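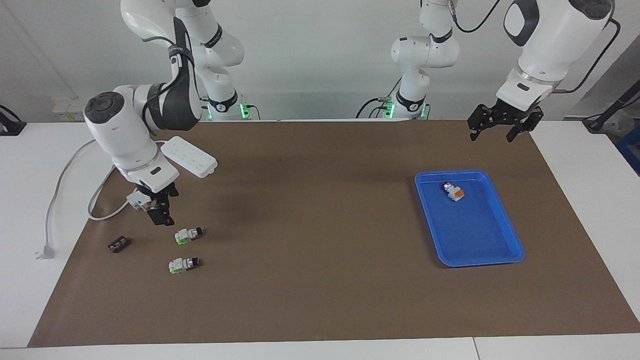

Figure 2.1. Small parts, a blue tray and a power strip on a brown work mat.

Chapter 2
Laying Out the Bench

Tadeo Paredes
21/06/2020

When I first began teaching the small assembly course at Clolwood, I was so eager to get to the interesting part (the wiring, the fitting, the moment when a lid closes and a thing is finished) that I gave the bench itself one page of handout and a few minutes of talk. My students were polite about it. They read the page, cleared a patch of table with their forearms, and set to work, and by the end of the first evening there were screws in the carpet, screws in somebody's coffee, and one very small spring that we found in November, when the radiators were being bled and a cover came off the wall.

So the one page grew into two, then into a talk with a break in the middle, and now it is a chapter. I hope you'll be patient with it. You are probably itching to pick up a screwdriver, and you will have one in your hand before the chapter is over, but I'd like you to spend a good while first on the surface in front of you and on the question of where things go when you are not holding them.

What you will need for this chapter

A table that doesn't rock. A work mat, the bigger the better. At least one shallow tray with raised edges. A power strip, if your outlets are as badly placed as mine. The bag of practice parts that goes with this book, or any handful of small connectors, housings and blocks you happen to have in a drawer. A damp cloth. Good light from the side opposite your writing hand, so that your own fingers don't throw a shadow on what you're doing.

You won't need any live power until Chapter 4, and I would ask you to hold me to that.

2.1 The mat

People think of the mat as protection for the table, and it does do that, especially if the table belongs to your mother-in-law. I have come to value it more for the way it marks out a territory. Anything on the mat is part of today's job. Anything off the mat is waiting, or finished, or has nothing to do with you. Once you get used to thinking this way you will find that you tidy as you go without deciding to, and that you notice right away when a coffee cup has crossed the border.

A large mat in one plain color is best. The one in Figure 2.1 is brown, and white parts show up on it very nicely, as does the blue of the tray. Compare that with the white table underneath, where a small white part could sit in front of you all afternoon while you looked for it on the floor. If most of your parts are dark, choose a pale mat. If they are mixed, pick the color that makes the smallest ones easiest to find and let the big ones look after themselves.

Patterned mats are sold everywhere, and I understand the appeal of them. The Carndale ones with the printed grid are handsome, and I own one, and I use it for cutting paper. For small assembly the grid lines are a nuisance, especially late in the day, when every short wire starts to look like part of the pattern.

Lay the mat flat and leave it for a while before you put anything on it. A new mat that has been rolled in its tube will want to curl, and a curled corner sends round parts straight toward the floor. Heavy books on the corners overnight will do it. My own bench dictionary runs to 816 pages and has flattened more mats than it has settled spelling arguments.

2.2 The tray

I wish I could stand beside every one of you for this section, because the tray is such a simple thing and so many people use it badly, myself included for years. We treat it as a bin. Everything goes in, it all slides together in one corner, and then we pick through the heap with a fingertip each time we want something.

A tray works much better when it holds only one kind of thing, or one stage of the job. You may decide that it is for parts you have checked, or for parts that belong to the next step. Choose before you start, say it out loud if you are working with a partner, and stick with it until the job is over. In Figure 2.1 there is one small part in the tray, with an orange face and a black end, and there are others of a similar shape outside it on the mat. If you walked up to that bench knowing the rule in use, you could tell from the layout alone where each part stood in the work. Without the rule you would have to ask, or guess, and guessing is how two people end up checking the same part and neither one checks its neighbor.

Keep the tray on the side of the hand that puts things down. For most right-handed people that turns out to be the right, but do try both. I had a student at Clekstead, a lovely careful worker, who was slow and cross for a month until she moved her tray across to the other side of the mat one evening, more or less by accident, and never moved it back.

Raised edges matter, and rounded ones are kinder to the fingers. A flat inside matters too. Trays with ridges or molded cups look clever in the catalog, and then a flat washer settles into a groove and you need a fingernail and some bad language to get it out again.

2.3 Things with wires

Now for the power strip, which I have left until third even though it is the thing I worry about most.

A strip can live on the mat or off it, and good workers disagree about this. At the Boutros shop, where I learned, it was screwed to the back of the bench and that was the end of the matter. On a borrowed table you can't go drilling holes, so you set the strip down toward the back, away from your elbows, with its sockets facing up where you can see what is in them. Then you look at the cord. Follow it with your eyes from the strip all the way to the plug and notice everything it passes on the way. The gray cord in Figure 2.1 makes a long loop off to the left, and the white plug at the end of it lies on the table past the edge of the mat.

For everything in this chapter and the next, I want your plug to be where you can see it too, out of the wall and out in the open. Later on, when we do need power, you will run the cord off the back of the table and along the wall. A loop that hangs over the front will find a knee sooner or later.

While your eye is on the left-hand side of the figure, notice the little black piece near the two parts with the green bases. It has a row of metal screw terminals along the top and looks like what we call a terminal block, and if you have one in your practice bag you should take it out now. Turn it over a few times. Chapter 5 is given over almost entirely to that one humble object, and it helps to be on friendly terms before you get there.

2.4 Space between things

Beginners crowd. They put every part within an inch of every other part, as though the mat cost rent, and then they can't pick up one without nudging the next. Give each part enough room that your finger and thumb can close on it from either side and touch nothing else. If that means your mat is full, take some parts off and bring them back when their turn comes. The full kit for this course has 394 pieces, and in all my years of teaching I have never seen a good reason to have them out at the same time.

Parts that look alike deserve more room still. Set them down facing the same way, with the same end toward you, and a wrong one will often catch your eye before you have even started looking for it.

Warm-up for this chapter

Clear your table and wipe it down. Lay your mat, set your tray to one side, and place your power strip toward the back with its plug where you can see it. Take five small parts from the bag and put them on the mat with plenty of room around each.

Now pick up one part, turn it in your fingers, look at every face of it, and set it in the tray. Do the same with the rest, going slowly. Then move the tray to the other side and go through the whole thing again, and write down in your bench notebook which side felt better and anything that got in your way: a sleeve, a shadow, the cord, the cat.

When you have done that, take up the smaller of your two screwdrivers and turn to Section 2.5, where we will loosen our first terminal screw.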